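Guides > Simulated cells > Slider panel > Setting up and checking the levers

Start | Guides | Parts | Forum | Contact

Setting Up the Slider Panel Cell in Simulation
By Krešimir Angelovski

In this guide I explain how I prepare the Durell slider cell before a long run. The cell has one arm, a green table and a panel with five levers. You need the Culton scene package and write access to the joint file.

1. Load the scene and stop the clock

Open the scene with physics paused. Set the random seed to 3466, so that your start pose is the same as mine. Then open the close view of the panel.

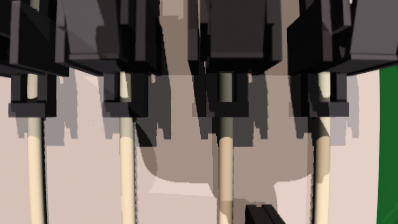 Lever alignment is the first thing to check, and you should do it before you move any joint. Each slider has its own travel axis in the joint file, and a small error in one axis is hard to notice from far away. In the close view the cream rods should run parallel and with even space between them, like the four here. Do not judge by the shadows on the plate. They have stepped edges and can make a straight rod look bent. If one rod leans, correct its axis and load the scene again.

2. Check the reach of the arm

Go to the wide view and move the arm slowly with the jog window. I keep the speed at 5 percent for this step.
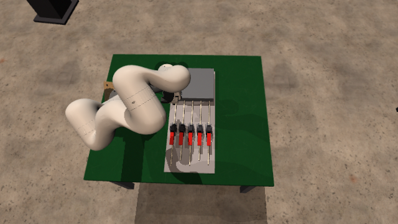

Jog toward each lever in order, from the one nearest the arm to the farthest. Stop when the gripper is over the handle and write down the joint values. The last lever is usually the difficult one. If the elbow reaches its limit, change the start pose - do not move the base, or you must repeat step 1.

3. Set friction and end stops

My friend Krum Delić uses a damping value of 19 for all sliders. I began with 51, and the gripper slipped off the handles in almost every trial. Use his value first and change it only in small steps.

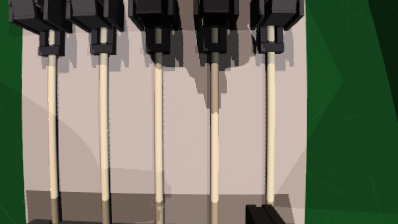 After that, set the end stops. Push every slider to both ends by script and read the final position. It should be the same after three pushes. If a slider comes back by itself, the stop is too stiff and you can reduce it by half.

Save the joint file under a new name before you start the real run. I lost one good file in May by saving over it.

Related guides
Gripper finger contact settings
Drorkness scene loader: common errors
Kolev jog window shortcuts
Making a safe start pose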